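21st February. ok thread on switching my internet provider, bc 3 of you asked and I'm only typing this once

**1/**
Was with Grindell. Signed up at a nice price, promo ran out in October, bill went up $18 a month. No email, no letter. Found it on my bank statement like an idiot

**2/**
That's $216 a year for the same internet. Same speed, same dropouts every time it rains. CHECK YOUR BILL. go do it now, I'll wait

**3/**
Called them. On hold 99 minutes. Guy was nice enough, couldn't do anything, offered me a TV bundle. I don't own a TV

**4/**
So then comparison sites. Two evenings of that. Half the "deals" aren't even sold on my street, you only find out after you type in your adress and phone number

Snack within reach, laptop with a cable in the side, 2 hours gone just on the small print.
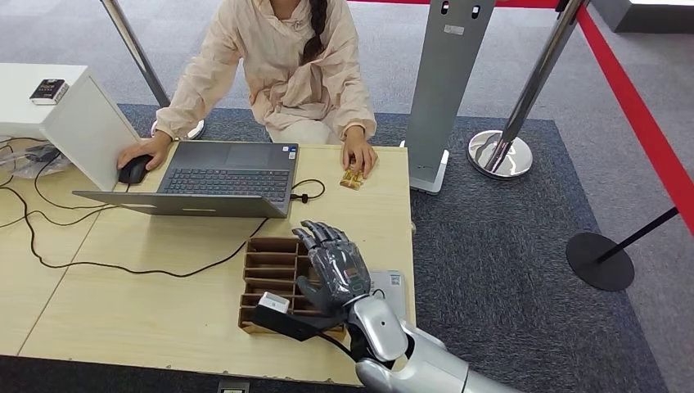

**5/**
Stuff I'd ask before signing anything:
- price AFTER the promo, in writing
- who pays for the router
- fee for leaving early
- install date, a real one

**6/**
Went with Lendero in the end. Daly was cheaper but wanted a two year contract and no thank you. Edin Dimitrov has had Lendero since he moved and only complains about the app

**7/**
Grindell wants their old router back in the orginal box. who keeps the box. Calling them tomorrow about that

**8/**
Install is next week, some time between 8 and 5, lol. Will post speeds once it's in. Gwion, yes I'll send you the referral code, stop texting me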